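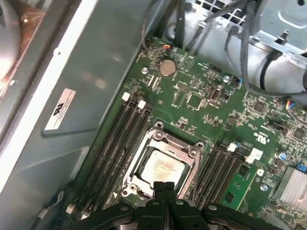

Opening up an old desktop without losing your marbles

I've been keeping our family's computers going for longer than is sensible, mostly on the laundry bench with the door shut so the dog can't get in. These are the bits and pieces I've picked up along the way, in no real order. Add your own at the bottom if you've got a good one!

Before the lid comes off

Shut it down properly, switch it off at the wall, pull the power cord, then hold the power button in for a few seconds. I do this every single time, even if I'm only going in to blow out the fluff. Then take a photo with your phone of all the cables at the back. You'll think you'll remember which grey one went where. You won't, especially if you get called away to make dinner and don't come back till after the footy.

Light matters more than tools. I've got a cheap clip lamp with a bendy neck, and it's done more for me than any of the fancy screwdrivers. Stand it off to one side so your own head isn't throwing a shadow over everything (I had mine overhead for years, silly me).

Somewhere to put the screws

My favourite thing in the whole workshop is a muffin tin. One cup for the case screws, one for the drive screws, one for whatever that odd brass one is, and so on round the tin. An egg carton does the same job but tips over if you look at it sideways. If I'm leaving a job overnight I put masking tape over the top and write on it in texta.

A magnetic dish is lovely for the long ones. I bought a Trummer one at a garage sale and it's been stuck to the side of the shelf ever since, holding shopping lists.

If you drop a screw inside the case, don't shake the thing about. Tip it slowly towards the light and listen. Long tweezers will get most of them, and a blob of Blu Tack on the end of a skewer gets the rest.

Dust

Take it outside. I can't say this loudly enough. The first one I ever cleaned, I did in the spare room, and I was still finding grey fuzz on the curtains in May.

A soft paintbrush, the 25 mm sort you'd use on window trim, shifts the worst of it. Then short puffs of air, can kept upright. Hold the fan blades still with a finger while you do it. Filters and grilles that come off can be washed in the sink with a drop of dish soap, but give them a full day on the line before they go back in. My neighbour Ulla Myklebust puts hers in the top rack of the dishwasher and swears by it. I'm not brave enough. 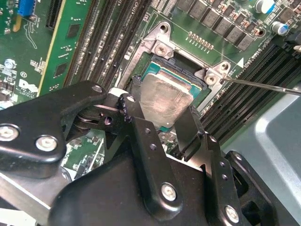
The processor in its socket

Old thermal paste

Now the mucky bit. The grey paste between the processor and its cooler goes hard and crusty with age, and people go at it with all sorts. I've seen a butter knife suggested. Please don't! You want isopropyl alcohol, the strong stuff from the hardware shop or the chemist, and coffee filters or a lint-free cloth. Paper towel leaves bits behind.

Dampen the cloth and leave the bottle well away from the board. Wipe from the outside of the metal towards the middle so you're not pushing muck over the edges. Fold to a clean spot, go again. I usually need three or four goes on an old one, and a faint stain that won't budge doesn't worry me.

If the cooler won't let go, run the computer for ten minutes first (lid on, doing something busy), shut down and unplug, then twist the cooler gently from side to side before you lift. Warm paste gives up much more easily than cold.

For new paste, a blob the size of a small pea is plenty on most ordinary chips, and a bigger chip wants a bit more. I used to ice mine like a cupcake and spent the afternoon cleaning up after myself.
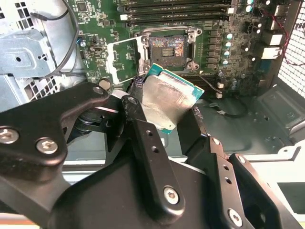 Aldana Carrasco

Chips and sockets

Hold a processor by its edges and keep your fingers off the contacts underneath. Look for the little triangle or the notches that show which way round it sits, and lower it straight down. No pushing, no wiggling. If it doesn't want to drop in, lift it off and look again. The pins in some sockets are as fine as eyelashes and bending one back is a horrible way to spend an evening.

Old chips live in an anti-static bag in my house, with the model written on a bit of card tucked in beside them. Not in the kitchen drawer with the batteries, which is where I found one of mine last winter.

Memory sticks

If an old machine won't start and just beeps at you, try the memory before you despair. Open the latches, take the stick out, put it back in firmly until the latches click. That's fixed more computers for my relatives than anything else I know, and they all think I'm a genius.

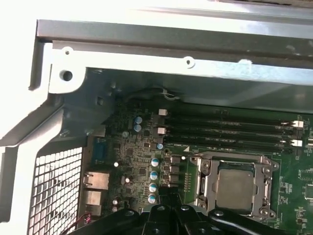

Check the manual before you add more, though, as boards can be fussy about which slots get filled first. You can usually find it online by typing in the number printed on the board. I print the page with the slot diagram and tape it inside the lid, next to a note of what I last did and when.

Edges and fingers

Sheet metal cases bite, the cheaper ones worst of all. I run a finger along nothing until I've had a look at it. Thin gardening gloves are good for hauling panels about, then off they come for the fiddly work. And keep the bandaids on the bench, where you can get at them one-handed.

Putting it back together

Do up all the screws loosely first, then go round and tighten. Tuck the cables clear of the fans and give it a test run before the side panel goes on, because the moment you do up that last screw you'll spot a plug you forgot. Keep your hands out while it's running.

Any leftover screws go in a jar. Mine's an old Vegemite one and it's nearly full.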